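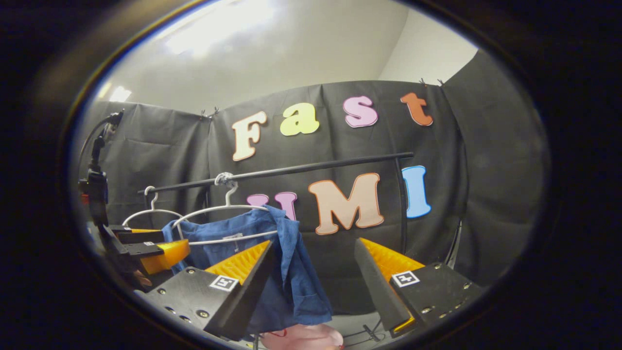 Blue button-up shirt on a white wire hanger, black garment rail.

Garment rails and hangers: frequently asked questions
Last updated June 30, 2022

What load can the Raso rail take?
The Raso is rated for 4 kg, evenly distributed. Use the Staniforth for coats or wet washing.

How long is the wire hanger?
The Bemik wire hanger measures 400 mm across the shoulders. It suits most adult shirts.

Do I need to button a shirt before hanging it?
Fasten the collar button and one further down. An open shirt can slide off a wire hanger, particularly if the fabric is smooth.

My rail is not level. Is it faulty?
Usually not. Check that the base legs are fully splayed, then loosen the collar on the upright, level the rail and retighten. A slight slope is harmless, but hangers will drift towards the lower end.

Will wire hangers mark the rail?
Light scuffing of the black coating is normal – it does not affect the rating.

Can I leave knitwear on wire hangers?
No. Fold it. Wire leaves points at the shoulders within about 100 hours.

Are spare parts available?
Feet and collars are sold under part number 127 through Redilora. Replacement uprights return to stock in September.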